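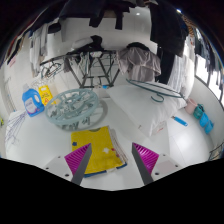 Figure 3. Wrist view from the hand-held gripper in one of the laundry areas, with folded cloth on the table between the two fingers.

3.2 Collecting demonstrations by hand

All demonstrations for the laundry tasks were given with the hand-held gripper described in Section 3.1. The operator carries the tool to the table, closes the fingers on the item, and moves it as the robot should later move it. No arm is present during recording. We chose this over remote control after a pilot at the Gimesell site, where operators using the leader arm took much longer to regrasp thin cloth and often gave up on a fold halfway.

We recorded 200 demonstrations in homes in Isurcombe and Zureck. Of these, 80 were made by operators who had never used the tool before. Each of them had five practice trials, which we discarded. Operators were told to keep the target item in view before the first grasp and otherwise to work at their own pace.

We did not clear the rooms. As Figure 3 shows, a table may also hold a detergent jug, a round drying hanger with clips and a clothes hanger, and garments may hang behind it. Dark clothing in the background was the most common source of tracking loss – large black areas give the pose estimator few features to follow. Glossy floor tiles caused a smaller number of failures, mostly when the operator turned away from the table.

Recordings with a tracking gap were cut at the gap and kept only if the part containing the grasp was complete. Josefina Farías and Timo Rathjen checked the cuts independently and settled disagreements by watching the recording together. Finger opening was read from the wrist images and resampled to 60 Hz to match the pose stream.

The same finger geometry is used on the Lenz arm, so no change of viewpoint is needed at test time. Differences in speed remain. Operators move faster than the arm can safely follow, and we therefore stretch each trajectory in time before training, as described in Section 3.3.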